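From: Albertina Barros
To: equipment-planning list
Date: October 17, 2025
Subject: Re: arm budget, second pass

Hi all,

Khanyisile wrote:

> Can somebody explain why the simulation line went up again? I thought
> the plan was to get the Sternura quote in, order two arms and start
> on doors in February. I'm not against it, I just need to know what
> to cut if we keep it.

Fair question! I should have put a note in the sheet. The short version is that I'd like to get more out of the simulator before we sign for hardware, and that means paying for more compute now (8 seats on the Cundoslow cluster, up from what we had) and pushing the second arm to the next round.

Doors are what changed my mind. The Conero grippers are the cheap option, and I keep going back and forth on whether narrow fingers are good enough for a handle or whether we need the wider Enriquez set, which costs more and ships slower. I'd much rather find that out in a rendered house than with a crate open on the floor and the return window ticking. We've got over 100 door runs logged so far, mostly with the left arm doing the work, and I want a lot more with different handle heights before I trust any of it.

The other thing (sorry, this is getting long) is the mobile base. If it has to back up while the hand stays on the handle, we need the longer warranty, and that isn't in the Sternura quote at all. I've asked them for a new one. Same for spare fingers, which I'd like to order with the arm so we only pay freight once.

So if something has to go, cut the second arm, keep the compute, and leave the gripper line open for now. I'm attaching a view from the yellow door task, left gripper on the handle, so you can see what the money is going toward.

Albertina

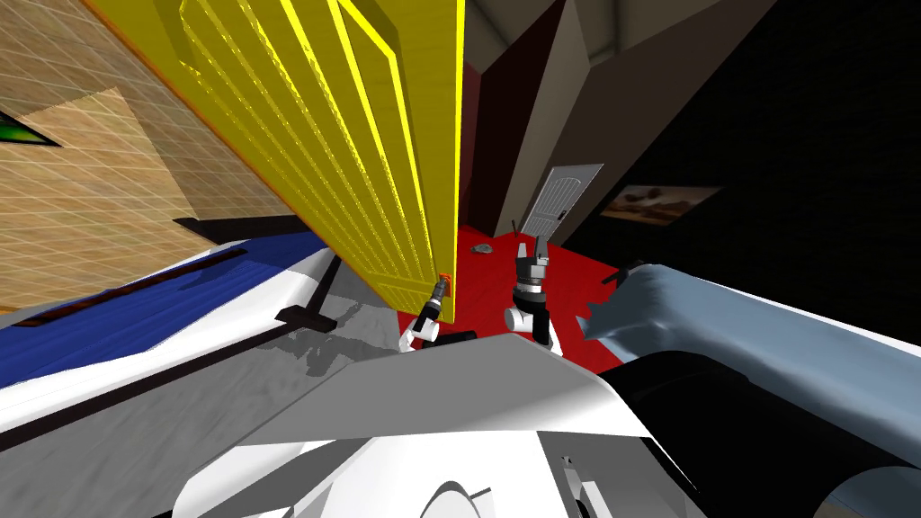 Khanyisile Modise wrote back that she could live with one arm until February, but she wanted the warranty priced as its own line before anyone touched the compute, and please could the spare fingers wait until the gripper was picked.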